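Family Traditions Through the Church Year, handout for week 4: **Keeping Advent at Home**

Welcome back, everybody! Last time we got so caught up in Rattana's stories about harvest suppers that we never reached Advent, so I've put my notes on paper and you can read the part we miss if we run over again (we probably will).

Advent begins on the fourth Sunday before Christmas, which means it can start in late November, and its length changes a little from year to year. The word comes from the Latin for "coming." For families with small children, I like to think of it as a season of waiting together, and waiting is hard when you're five!

## The wreath

Most wreaths have four candles in a ring, often three purple and one pink, and many families add a white one in the middle for Christmas. The pink candle is lit on the third Sunday, called Gaudete, or "rejoice." Tincuța Pascu's family lights theirs right before supper and lets the youngest child choose the song, even when it's the same song every single week.
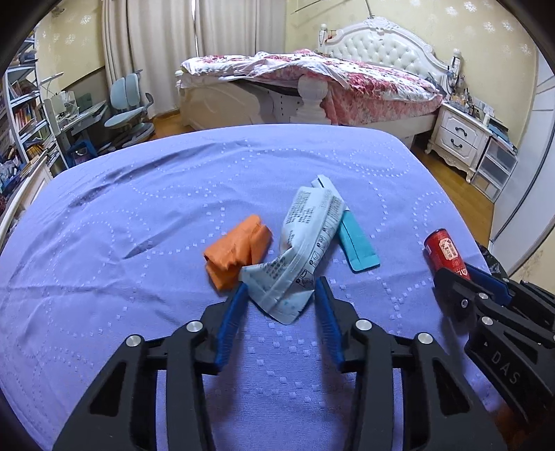 Keep the reading short. A few verses from Isaiah or Luke are plenty, and if someone wriggles off a chair halfway through, just carry on. My own grandmother in Solholm read us whole chapters, bless her, and what I remember best is the smell of the candles.

## The Jesse tree

A Jesse tree tells the Bible story from creation to the manger, with one small ornament for each reading. Paper ones are fine. If a daily reading feels like too much, pick 9 stories and spread them out, starting with Noah, Abraham and Ruth.

## Before next class

- Ask an older relative how Advent was kept when they were little.
- Choose one reading you'd use with a child under six.
- Bring scissors! Dalva Cavalcanti is bringing the felt.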